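La gira de despedida que nunca se despide

Vukdale anunció en marzo su última gira. Es la segunda última gira, si uno cuenta la anterior, y yo la cuento porque pagué la entrada. Entonces hubo lágrimas en el escenario, un libreto conmemorativo y un bis larguísimo. Ahora vuelven con el mismo logotipo, un par de palabras cambiadas en el cartel y un paquete «de legado» que cuesta 469 euros.

No les reprocho que quieran seguir tocando. Me parece estupendo que un grupo descubra que echa de menos la carretera. Lo que me cuesta tragar es la palabra «última» impresa en letra enorme junto al botón de compra. Con ella se vende prisa, y la prisa hace que la gente no mire los gastos de gestión.

El paquete incluye acceso anticipado, una púa y una charla de 4 minutos con el guitarrista. La promotora, Gikby, lo llama experiencia. En la sala Wadmont, donde caben unas 929 personas, ya se han reservado para esa modalidad las filas desde las que se ve algo. El resto puede elegir entre la columna de la izquierda y la barra.
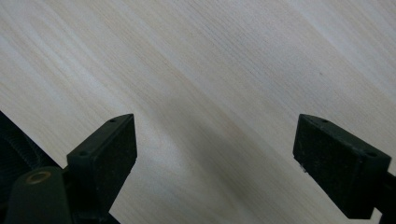

Tainá Nogueira me escribió, después de mi columna anterior, que exagero y que a los seguidores no los engaña nadie: «Yo sé perfectamente que volverán. Compro la noche, me da igual cómo la llamen. Si mañana se retiran de verdad, al menos estuve». Es un buen argumento y lo he pensado bastante. Me convence a medias. Quien conoce al grupo desde la primera maqueta sabe leer el cartel; quien va a llevar a su hija a verlos por única vez, quizá no.

Además está el disco en directo, cómo no. Vasconcelos, el sello de siempre, prepara una edición numerada de 3,761 copias con la grabación del «concierto final» — todavía sin fecha ni ciudad. Se puede reservar ya. Me gustaría saber qué pasa con esos vinilos si luego aparece otra tanda de conciertos en verano, y se lo pregunté a la discográfica por correo. Me mandaron el enlace de la tienda.

Iré, supongo, a la columna de la izquierda. Las canciones siguen siendo buenas y la voz, por lo que se oye en los últimos vídeos, aguanta. La púa se la pueden quedar.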